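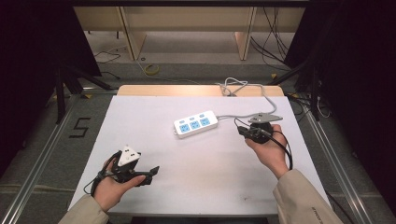

Text: staff writer, Usidby

At Pronutis the training room opens before the warehouse does. The firm tests and packs electrical goods in Flaltham, and in July it began to move part of the plugging and unplugging work to robot arms. The arms learn from people, who do the task many times with a pair of hand-held grippers.

I spoke with a line operator who has moved to this work. She asked me not to print her name. "On the old line I put in a plug without thinking," she said. "Now I must think about it all day. How do I turn my wrist? Which side do I come from?"

The first weeks were not easy. She dropped plugs, and her shoulders were tired by lunch. "Your fingers feel everything. The gripper feels very little, so you look more." She now records for 39 minutes and then rests – a rule the operators asked for themselves. 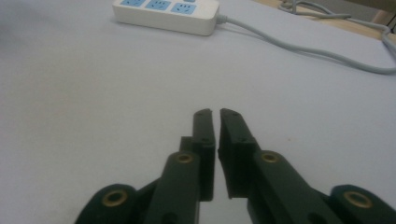 Issue 3, page 39

A power strip sounds like a simple thing to learn from. She does not agree. "The holes are small and the plug must come straight. If the fingers are a little crooked, it will not go in. With my hand I correct this and I don't notice."

I asked if she is teaching a machine to take her place. She was quiet for a moment. "We all asked this in the first meeting. They told us that no one loses the job for 2 years. After that, I don't know." The pay is the same as on the line, which she finds wrong, as the work needs more attention. On the other hand, she no longer works nights.
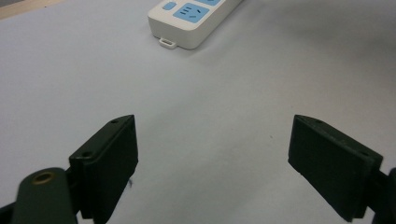

Grajales wrote to us after reading a draft that the pay question is the real one, and that an operator who records 1000 good plug-ins has made something the company will use for years, so she should be paid for that too.

The operator had heard this idea before. "It would be nice," she said. "But first I want them to buy better chairs." Then her break was over, and she went back to the table.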